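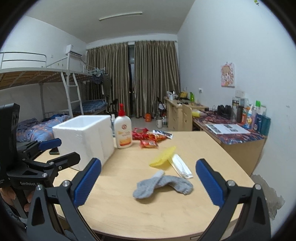 October 2019. Okgate collection notes, Rillum household set. The purpose of this session was to record tabletop clearing with two hand-held grippers, one in each hand, for the Dristgate policy. The object list favors soft items, as the present model handles rigid ones adequately. The gray socks are retained as the first target, and the snack packets and the bottle with the red pump remain on the table as clutter. Episodes on file before the session stood at 1416; the target for November is 2429.

Finger opening must be logged at the start of every episode. A review of the earlier recordings found 79 with no opening value — these are to be excluded from training until the values are recovered.

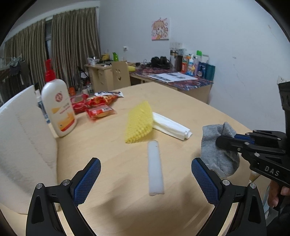 Recovery will follow the Zakharchenko procedure, applied to one batch at a time. Nine episodes have been set aside as a check and should not be used for tuning. Lighting is to remain unchanged between batches. Still open: whether a dropped item ends the episode or may be picked up again.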